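Print this page | E-mail this page

# Hukby Parish Newsletter Recipes – README

A collection of 176 recipes copied out of the Hukby parish newsletter, typed up more or less as they were printed. It is a data set in the sense that it has columns. It is a cookbook in the sense that people have been fed from it, and most of them came back the following month.

Last tidied: 1 June 2026

## What you get

- `recipes.csv` – one row per recipe
- `ingredients.csv` – one row per ingredient, tied to the first file by `recipe_id`
- `notes.txt` – marginalia, grudges and corrections

## Columns worth knowing

`title` is as printed, including "Nice Pudding" and its sequel, "Another Nice Pudding".

`oven` holds whatever the cook wrote. Values include "moderate", "hot", "hottish" and "as for scones". I have made no attempt to turn these into degrees. Glenys Gosling did try, and we now have a second column, `oven_guess`, which you may use at your own risk.

`serves` is a number where one was given. "A family" has been left as text. "The Hellström boys" appears twice and should be read as a large number.

`fat` covers butter, marge, lard and dripping. Where the recipe says only "fat", so do we.

## Known problems

The newsletter was run off on a duplicator that disliked the letter e, so some quantities had to be worked out from the method. A cake calling for 200 eggs has been left in, flagged `doubtful`.

Five recipes are the same fruit loaf under different names. All five contributors were asked at the time and all said theirs came first. They keep separate rows.

Hye-jin Yeo checked the metric conversions and found that "a cup" meant at least two different cups, one of them chipped. See `notes.txt`.

## Running the search page

Any old desktop will do. The files are small, the search script is smaller, and neither cares what you run them on.
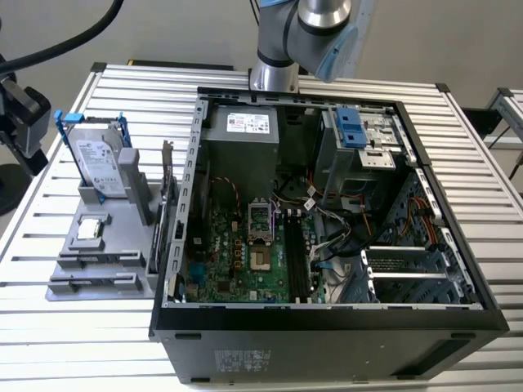 *Tower on its side with the panel off. CPU socket and both RAM slots empty.*

Start the script from the folder with the CSV files in it, then search by title or ingredient. Searching for "sultanas" returns most of the collection.

## Using it

Do what you like with the recipes. If you reprint one, please keep the contributor's name and don't improve the spelling. Corrections are welcome, particularly for the chutneys – two of them never say when to stop boiling.

## Comments

**ellberg_baker:** Made Another Nice Pudding. Preferred the first one.

**M.T.:** The `fat` column has lard for the seed cake. My aunt's copy says butter, and she has underlined it.

**Glenys Gosling:** Lard in the newsletter, M.T., but do send the aunt's version and I'll add it to the notes.

**plumduff:** Is "hottish" above or below "as for scones"?

**Hye-jin Yeo:** Below. I think. Check `oven_guess` and then ignore it.

Print this page | E-mail this page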